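Grip Force

Trellden lab, gone six on a Friday. Vinon wanted the number by Monday and the number wasn't there.

She'd run 145 trials on the old policy. Fifteen dropped chips. Not bad, not publishable. The new one had learned to wait. That was the whole idea, her idea, scribbled on a bus ticket coming back from Plisthorpe. Close, pause, feel for slip, then lift. Everyone at Vinon said the pause was wasted time.

865 milliseconds of wasted time. She had the mail pinned above the desk.

Tea, cold. Log open. She pressed go.

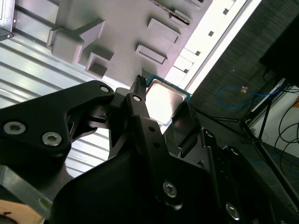

The pause came. She counted it under her breath, silly, nobody counts milliseconds. On the screen the slip trace gave a little shiver and went flat. Held. Next trial. Held. Next.

By nine she'd stopped watching the arm and only listened. You could hear a bad grasp before the log knew, a sort of tick. She heard it at trial 88 and swore, and then the fingers eased, waited, took hold again. She hadn't written that. Well. She had, sort of, the retry was in the Benítez controller, but it had never once fired on the old runs. Never had the time to.

She wrote RETRY FIRED in the notebook and underlined it so hard the pen went thorugh.

300 trials, they'd asked for. She did the lot. Ate crisps out of the packet with her left hand, right hand on the stop button. Last one finished gone two in the morning and she sat there with the fans going round, scrolling up the column, then down it, then up. Four drops. All of them before midnight.

She started typing the mail. Deleted "I told you". Typed it agian.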